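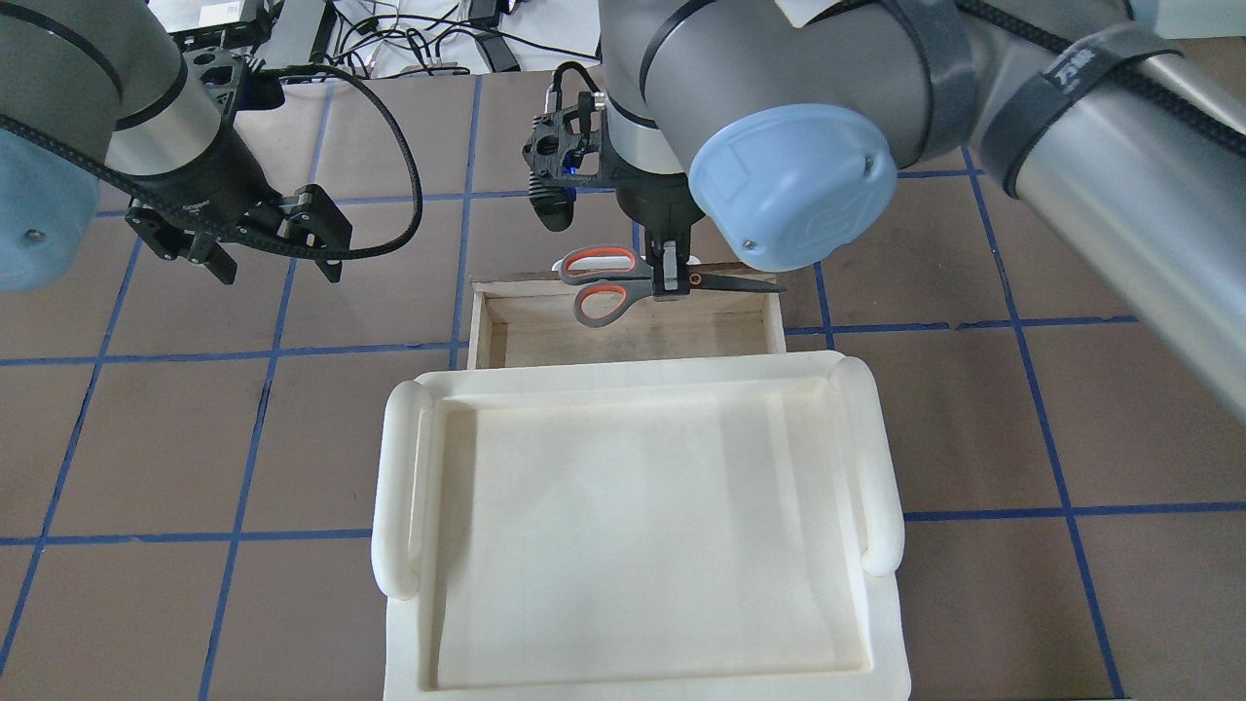
Why did the second batch of hide glue go stringy so early?
Most likely the pot ran too hot over lunch, and the glue had already been heated and cooled a few times before that.

4th May

Okay, so that's the question Kiyoshi wrote on the chalkboard this morning and that's my answer to it, and now I'm going to put down the rest while I still remember it, because last time I left it a week and ended up guessing at my own handwriting.

We're still on the Lapiņa chair. For anyone picking this up cold: side chair, beech, webbed seat, loose in pretty much every joint when it came in, and somebody had been at the back legs with white glue. I spent most of yesterday getting that stuff out with warm vinegar and a toothbrush. It does work but wow, is it slow, and the whole bench smelled like pickles. Urmas wants to try steam on the next one. I'm a little nervous about steam on old beech but fine, his chair, his call.

Glue first. I soaked the granules overnight in cold water, same as always, 100 grams dry. First batch was lovely. Ran off the brush in a thin steady stream, no lumps, grabbed nicely between finger and thumb. I did the front legs and the front rail with it and had the clamps on before it skinned over, which for me is a small miracle. Then I went to lunch and left the pot plugged in with the lid half on. When I got back it was thick and kind of ropey, so I added hot water, and then it was thin but it still pulled strings. Tested it on two offcuts anyway and they came apart in my hands after an hour. Not a fair test after only an hour, I know, but the good batch was already holding by then.

What I called the second batch was really the leftovers from last week's jar topped up with a bit of fresh. I'm confessing that in writing. Jar goes in the trash, and from now on I'm dating the lids.

Vlastimil thinks the thermostat on the Jerico pot reads low. He could be right! The dial said it was where it should be, but I never put a real thermometer in, so who knows. Somebody please bring the candy thermometer back from upstairs (Jaanus, I think you had it for the wax).

Dry fit of the back. The left rear leg has a tenon that's been shaved down at some point, so it rattles. Tried a beech veneer shim on one cheek, too fat, sanded it, too thin, cut another. Third one's good. I want it to slide home with a push from the heel of my hand and no mallet. The right rear is fine as is. Crest rail drops on without a fight, but there's a hairline crack running up from the dowel hole and I'd like to get glue down into it before we put any pressure on the thing. Plan is to warm the rail, flood the crack, flex it very gently, and clamp it between cauls with wax paper. I'll do that one by itself and leave it overnight.

Clamping notes, mostly for me. The sash clamp with the bent bar pulls everything sideways, so stop using it! I did the front with the two good ones and a loop of cord twisted with a stick, and the cord was honestly better because it let me nudge things square. Diagonals matched in the end. Had to stand it on the saw table and shave nothing at all, it just sat flat, which made my whole afternoon.

Finish. Kęstutis came by and we looked at the shellac samples by the window. The blonde one is too cold next to the old color. The Jasidum flakes are warmer but a touch orange on fresh beech. He suggested mixing the two and going very thin, six coats or so, and I said let's do the underside of the rail first and live with it for a few days. I made up a small bottle and labeled it. It needs straining, there's grit at the bottom.

Seat webbing hasn't arrived. The Stirnetti order said 10 meters and I only need part of that, so whoever is doing the stool can have the rest. Tacks we have plenty of, blued ones, in the tin with the torn label.

Left to do on this one:
fresh glue soaking tonight, small amount, 31 grams is plenty for the back
thermometer in the pot before anything else
crest rail crack
back legs and rails together in one go, with someone on the other side of the bench (Urmas, are you around in the morning?)
strain shellac
scrape the squeeze-out on the front rail while it's still rubbery, don't let me forget, it's murder once it's hard

Also we're almost out of wax paper.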